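3.2 Simulated rehearsal of the shared workshop

The arm was assembled over several months in Ladwood, a shared workshop where bench space is booked by the evening and where no build may stay bolted down overnight. The second author carried out most of the mechanical work and the first author wrote the control software. Because the arm had to be taken down after each session, time on the real joints was short. Most of the early testing was therefore moved into a rendered model of an indoor space, run on a desktop computer at home. We refer to this model as Pillside.

Pillside was not meant to be a faithful copy of the workshop. It was put together from stock parts: flat coloured panels, brick walls, plank flooring, trim and a few furnishings. What mattered was that it held the sorts of surface that had given trouble at the bench, namely large plain faces, narrow openings and edges where several materials meet. The gripper model has two fingers, each with a flat inner face. A virtual camera looks out over the fingers, and a second, wider view takes in part of the arm itself.

Close approach was tested first. The gripper was driven with its fingers open towards a plain surface and told to stop at a set distance from it. 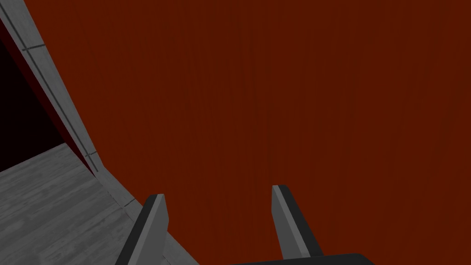
Figure 3. Views from the Pillside model: close approach (first panel) and wide view (second panel).

The stopping distance was set to 15 mm for all close runs. Distance was estimated from the camera alone, as the real gripper has no range sensor and we did not wish to rely in simulation on a signal that would be missing at the bench. The estimator, Arai, matches small patches between successive views and works out how far the camera has moved in relation to them. It performs well where there is texture to match. On a plain panel it finds few usable patches, and the estimate drifts.

We made 85 close runs in all. In 23 of these the gripper stopped late, and in each late run most of the matched patches lay on a single surface with little texture. A first attempt at a remedy was to raise the contrast of the view before matching. This increased the number of matches but also brought in false ones, and it was dropped in March. The second attempt was to let Arai keep patches from an earlier, wider view and carry them forward as the gripper closed in. This was kept, and all results in Section 4 use it.

Carrying patches forward depends on the wide view holding enough detail to begin with. Where the view is taken up mostly by one flat colour, the carried set is small and little is gained. Detail elsewhere in the view can make up for this, provided that it is fixed in place. In the second panel of Figure 3 the rust-red wall offers almost nothing to match, whereas the brick wall on the right has regular mortar lines and a framed picture of a rock arch hung on it. Bricks alone are a poor source, as one looks much like the next and patches are easily matched one row out. The picture is of more use, as its trees and rock edges do not repeat. Arai was therefore changed to give less weight to any patch that resembles its neighbours.

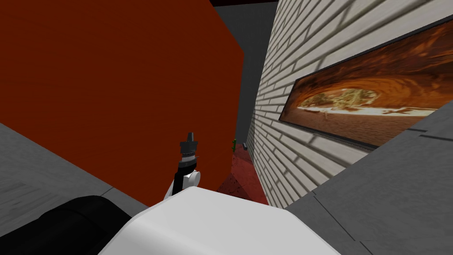 The arm's own parts were a further source of error in the wide view. Patches that fall on the arm move with the joints and not with the room, so a matcher that treats them as background will report motion that has not taken place. The white housing across the lower part of the second panel is smooth and gives few matches, but the ridged collar on the gripper is rich in fine detail and stands out sharply against the red behind it. We mask the arm using the joint angles, with a margin of 3 pixels added around the outline. A wider margin was tried and gave no further gain. At the bench the joint angles are less certain – the shoulder has some play under load – and the margin has to be set again by hand each time the arm is put back together.

Joint commands pass through Clurkness, a small scheduling layer that refuses any command arriving later than its time slot. The same layer is used in Pillside and on the hardware, so that a command sequence can be moved from one to the other without changes. It was the only part of the software that needed no rewriting after the first bench session. Its log format did change: the entry for Wednesday, July 29, 2020 is the first to record refused commands along with accepted ones, and earlier logs are left out of the timing results for that reason.

Lighting in Pillside was held constant within each run. The workshop has a roller door and the light there changes a good deal through an evening, which we have not modelled. Shadow edges at the bench were at times matched as though they were fixed features, and the effect of this on stopping distance is reported separately in Section 4.3.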